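Loan deals are ruining the January window and I'm tired of pretending otherwise. Cuva took a striker off Reslow until the summer. He's played 231 minutes. Two goals. Can't face his parent club, can't be bought, can't be dropped without a penalty fee. Who is that for? 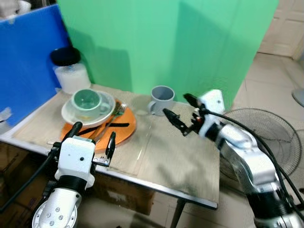
Not the fans, anyway. Up to 200 of them went on the coach to Surnero in February, in sleet, to watch a lad who'll be gone by June. And he was decent! Which makes it worse. Meanwhile the club's own 19s forward got 26 minutes all season and teh board calls that a pathway.

Cap it. Two loans in per squad, no fees for leaving them out, let them play agianst whoever. Small clubs will moan. Fine. They moaned about the last rule and all.
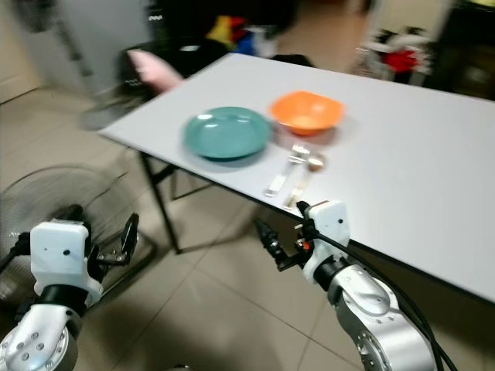
Plate, bowl, fork and spoon on a white table.

Tănase sold 682 season tickets with no loanees at all. Look at that first.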